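I've been reading Philippians slowly since February, and I mean slowly – two verses a night, with a cup of tea and the good lamp on. Paul is in chains when he writes it, and he still can't get through a page without bringing up joy! I'd heard that in sermons for years and nodded along. Reading it at this pace, I finally felt it.
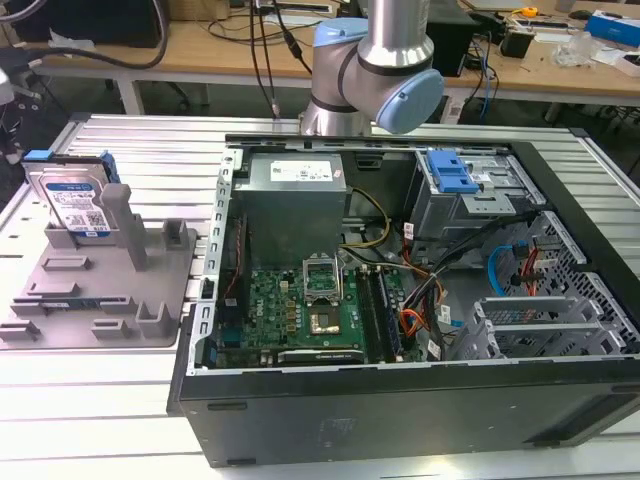
What got me this week was chapter four, "I have learned, in whatever state I am, to be content." Learned! I love that word so much. It means Paul wasn't born with it, and there's hope for someone like me who grumbles at the neighbour's leaf blower.

I mentioned this to Borislav Softić after the morning service and he lit up. His home group did the whole letter last winter and he says they laughed more than in any study before it (they also ate far too much plum cake).

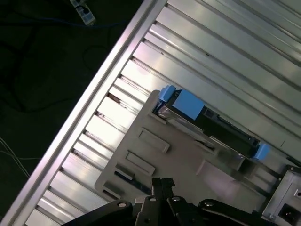

So now I'm going back to verse one of chapter four and memorizing it right through. Blagoje Omerović has promised to hear me recite it over the phone, mistakes and all. If you've got a favourite line from Philippians, leave it in the comments – I'd love to read them. Next up is Colossians, and I can hardly wait.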